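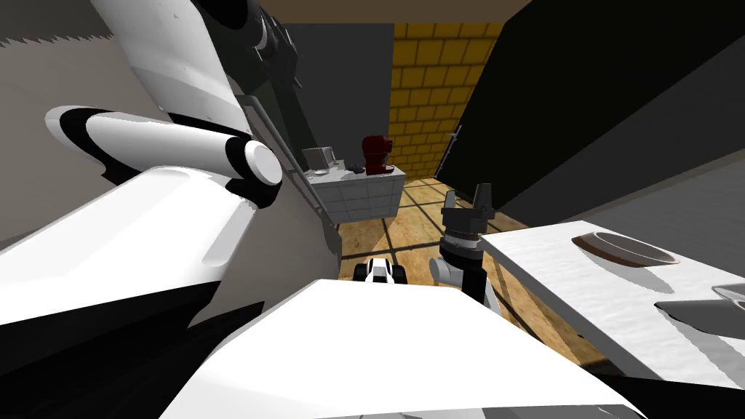
Kovar opened its offices to the public in February, and I went because I have used their media player on and off for years and wanted to know who was responsible for the subtitle menu. The building is in the business park on the far side of Tamov, a long walk from the station along a road with a sidewalk for part of the way. Doors were at 10 in the morning. The sign-in desk wanted my email address twice, once for the badge and once for the newsletter, and the second box was already ticked.

The welcome talk was the usual thing. We heard that the player is light, that it has always been light, and that the next version will be lighter while also getting a media library, a phone remote and a store for skins. Somebody in the second row asked how those fit together and was told the new parts are "modules." I have modules in my current copy. They load when I start it, whether I want them or not.

After that we were split into groups and walked around. My group got the playback room first, and I will admit this was the good part. They keep a shelf of old laptops there and run every release on them before it goes out. A man at a bench let us pick clips from a folder of 200 files that people have sent in over the years with complaints attached: broken indexes, sound that drifts, subtitles in encodings I had never heard of. I picked a badly cut AVI and it played. I picked a DVD rip with the chapters in the wrong order and it played too, chapters still wrong, with a note in the log saying so. That is more than I get from the player that came with my computer.

What I could not get was a straight answer about speed. The slide said the new build opens a file "up to 8 times faster." Faster than what? The previous build, I was told, on a cold start, with the library turned off. The library is on by default. When I asked to see it with the library on, the bench machine was needed for the next group.

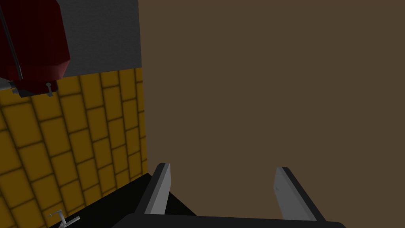
The second stop was Masow, which is what they call the streaming side, bought in a while ago and still kept on a separate floor. It sends video from the computer to the TV. The demo worked on their network, with their TV, using a cable from the router to the wall. I asked about wireless and the answer was that it depends on the home. Sure it does. Everyone in the room had come from one, so a test in something like a home would have been useful. The picture did look fine, and pausing from the phone was quick. Skipping back was slow enough that the woman next to me pressed it again and went back too far, as I do every night on my own couch.

Lunch was sandwiches. There was a table of stickers.

The afternoon session I had come for was on Manninen, the new subtitle engine. It takes over from the one that has been in the player since before I started using it. Positioning is better, and you can finally set a font size that stays set between files. Two-language subtitles work, one on top and one at the bottom, and I would have paid for that alone a few years ago. Then they showed the menu. It has 25 entries on the first level, and "delay" is still in a submenu under "advanced," next to things no ordinary viewer will touch. I said so on the feedback card. There is a keyboard shortcut, the presenter told us, and it is listed in the manual. The manual on their site is for the old version.

On price they were vague. The player stays free, we heard several times. Whether Masow stays free was "being looked at," and I have been around software long enough to know how that looking tends to come out. Nobody would say if the skin store needs an account.

I took home a USB stick with the test build on it and have it running next to my old copy. It does start quickly with the library off. I turned the library on to be fair to it, and it began scanning my whole drive, including the backup folder, with no cancel button that I could find. The old copy is still set as the default for now.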